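Section 2. Placing the sofa and looking after the arms

Read this before you cut the packing straps. The shop leaflet says the Griston can be ready to sit on in 15 minutes. We doubt it, unless your hallway is wider than most.

1. Carry the sofa in by its base. The arms look like handles and the delivery firm may treat them as such. They are bolted on at the bottom only.

2. Set it down a hand's width from the wall. The leaflet claims it can go flush. Try that on a painted wall and see what the paint looks like by December.

3. Push down on each arm. If it rocks, tighten the bolts with the key supplied (part 761).

CAUTION: Do not use a power driver. The thread strips easily, whatever the salesman told you.

4. Run a finger along the seam where the top of the arm turns over to the front. It should lie flat. A slight ripple is said to settle with use. Ours did not, so report it early.

5. Vacuum the fabric with the soft brush before anyone sits down.

NOTE: The cover is sold as "stain resistant". Take this to mean that you have a little longer to find a cloth.
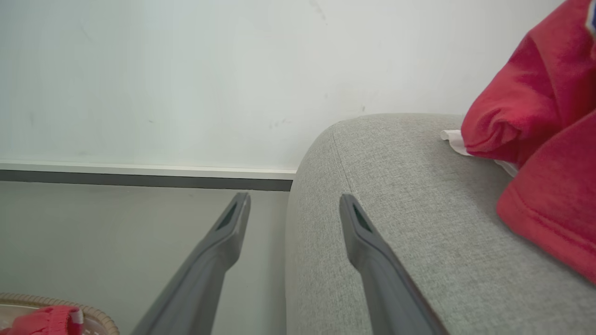

6. Keep new or strongly coloured clothes off pale covers until they have been washed at least twice. Red is the usual culprit. The label may promise that the dye is fast, but test it on a damp white cloth first.

7. Brush off fluff with a dry clothes brush, working in one direction. Sticky rollers leave a residue that collects more fluff.

For wobbly feet, see Section 3.

Checked by Dagný Lund, 8 Jul 2026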